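Fikier duvet cover set, white stripe, king size: my review after two months

Rating: 4 of 5
Reviewed by Edem Sulemana

I bought this set in August, when our old cover became gray and thin at the corners. My sister has the same one from Fikier in her guest room and I slept under it for a week, so I already knew the fabric a little. I paid 39 dollars for the cover with two pillowcases. The duvet inside is an older one from Pistus, and I will not review it here.

First, the color. It is a real white and has no cream in it. The stripe is the same white as the rest and you notice it only when the light comes from the side. In the shop photos the stripe looked much stronger, almost gray, and if you want a visible pattern you may be disappointed. I like it this way. Our bedroom is small and the walls are already busy.

The fabric is smooth but not slippery. The first night it was a little stiff and made a paper sound when I turned. After the second wash this was gone. I wash at 40 degrees with a normal powder, no softener, and I hang it on the line. Until now it has had 7 washes and I see no little balls on the surface and no loose thread at the seams.

Now the weak point, which is the wrinkles. This cover does not stay flat. I pull it straight in the morning, and as soon as someone puts something on it or sits down to take off shoes, the folds are back. The worst place is the side, where it hangs down.
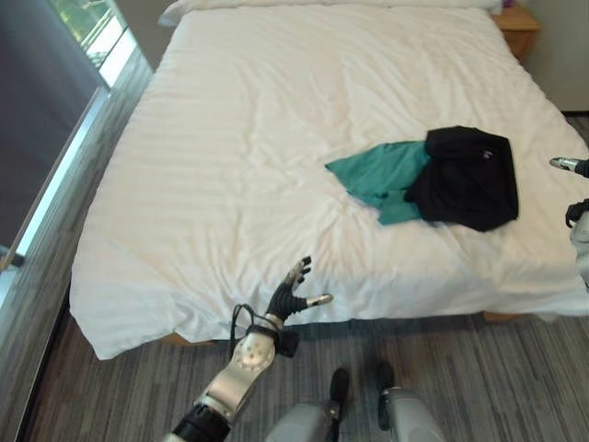
The white striped cover on our bed, creased, with the green and the black clothes on top.

I tried ironing it once, on a Tuesday evening, and it took me nearly the whole film we were watching. It looked like a hotel until we went to sleep. I will not do it again. If you take it from the line while it is still slightly damp and spread it on the bed at once, the result is good enough for me. My husband Nkrumah Essien says he does not see any wrinkles at all, so maybe you can ask him for the fifth star.

The size is generous. On our bed the cover comes down low at the side and almost reaches the floor, and it hides the boxes that we keep under there. For a low bed I would check the measurements first, as it could touch the ground and collect dust.

Closing is with buttons. They are small and flat and the holes are a bit tight, but nothing opened in the night. There are no ties inside the corners. With my sister's duvet this made no problem, but ours moves down sometimes and I must shake it back. I have sewn two short ribbons in the upper corners and now it stays.

Dark clothes leave fluff on it, I should mention this too. I sort the laundry on the bed every weekend, and after black cotton I go over the cover with the roller.

Before this I had a cover from Amegashie, which cost more and was softer from the first day, but the seam opened after one winter. I would buy the Fikier again, probably in the same white.

Good: price, washing, length at the sides
Less good: wrinkles, no corner ties, tight buttonholes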